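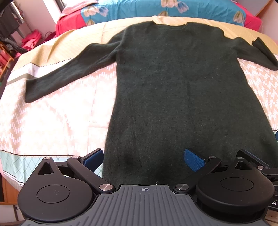 Mar 14, 2026
By Vilmos Fekete

Tronby opened its doors in Gundalthorpe last week, and I went, chiefly for the biscuits. There were 200 of us and 2 plates, so I ended up learning about robots.

The work at the moment is clothes. Jumpers, mostly, and mostly laid out flat on beds, as an aunt might lay them out before packing a case. People go round with a gripper held in the hand and do the chore themselves, and the recordings are meant to teach an arm to do it later. Our guide, a patient woman from Mitell, said knitwear is far worse than metal parts. A bracket stays where you put it. A sleeve has opinions.

We were each allowed a go. The grip is two fingers with blue textured pads, and you squeeze and hope. I got hold of a cuff at the fourth try and folded it somewhere near the collar. The man behind me did it first time and was insufferable in the lift.

Upstairs was the arm itself, a Lau, working through a pile of tea towels. It took 4 minutes over one of them. I have known teenagers take longer, though they didn't need a cooling fan. They have 393 garments on the list so far and would like more, so if you have old woollens, reception will take them. Parking is dreadful. The next open day is in October.

Related:
Gundalthorpe bus changes: what we know
A morning at the button works
Is your loft too full?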